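Search this site Enter keywords Search

Desk clearing goes to the machines, eventually, at Millier

By the business desk
March 2021

The back office at Millier used to have a simple system for getting desks cleared at the end of a shift. People cleared them, or they went home and somebody else grumbled. Starting in June, the company hopes to hand part of the job to a machine, and the people who work there have spent the winter teaching it what "tidy" means, a question they had never before been paid to settle.

Millier, which handles bookings and billing for small delivery firms, runs its office on shared desks. With 100 of them and more staff than seats, every shift change brings the same round of closing laptops, moving phones, rolling chairs back into place and working out whose notepad has been left behind. The company's own figures put the cost at 652 hours of paid time last year. It did not say how many of those hours went to the notepads.

The answer, management decided, was automation. Millier signed up with Gorumine, a small outfit that builds software for two-armed office robots, and agreed to have its employees show the software how the work is done. That means doing the work with a gripper in each hand, while a camera worn at head height takes in whatever the wearer is looking at. Pick up the thing, put down the thing, move on to the next thing.
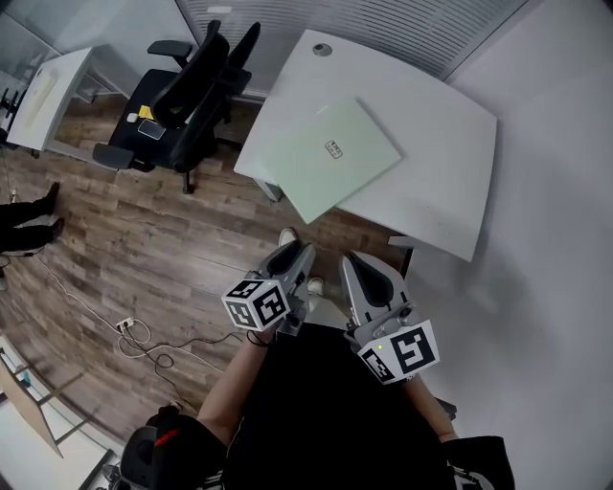
The first surprise was how much of a desk clearer's job takes place off the desk. Phones get parked on chairs. Laptops are left hanging over an edge by people in a hurry to catch a bus. Cords cross the floor wherever the nearest outlet happened to be, and a person steps over them without a thought. A machine on wheels has to have the thought.

Millier's office guidelines, last revised when the company still had assigned seating, cover none of this. A new version has been written alongside the project, and it runs to three pages. Chairs now have an approved direction to face. Items found on a seat count as "in use" until the shift ends and as "left behind" one minute later. Staff describe the document as the first one from upstairs they have read all the way through, mainly to find out whether they had been doing it wrong.

They had, though in different ways. When two shifts compared their recordings, it emerged that the morning crew stacks laptops on the side nearest the window and the evening crew stacks them on the side nearest the door. Each had long assumed the other was being difficult. Gorumine asked which was correct. The matter took three meetings, and the door won.

The work itself has turned out to be a decent change of pace, by most accounts in the break room. Recording sessions are short, voluntary and paid at a slightly higher rate than phone work, and nobody on the other end of a gripper asks to speak to a supervisor. The complaints are mostly practical. Wrists get tired. Picking up something flat with two stiff fingers takes a patience that few people knew they had, and a few learned that they do not. One team has asked that its sessions be moved to the morning, before lunch makes everyone clumsy.

The larger question is what happens to the people once the machine has learned its lessons. Millier says no jobs will be cut and that the recovered hours will go back into customer calls. This has been received with less joy than management seems to have expected. For a good many employees, the end-of-shift tidy was the one part of the day spent standing up and not talking to anybody. A suggestion that some desks be kept off the robot's route, so that people can go on clearing them by hand, is under review.

There will also be a new role, titled floor lead, for an employee on each shift who walks the office ahead of the robot and gets cords and bags out of its way. Readers may notice that this is a form of tidying up. Millier notices it too – the posting calls it "pre-tidying" – and says the need should shrink as the software improves. It has had more applicants than openings.

A trial with 2 robots is planned for the ground floor, with the rest of the building to follow if it goes well. Until then the desks will be cleared the old way, with the chairs facing the approved direction and the laptops stacked by the door.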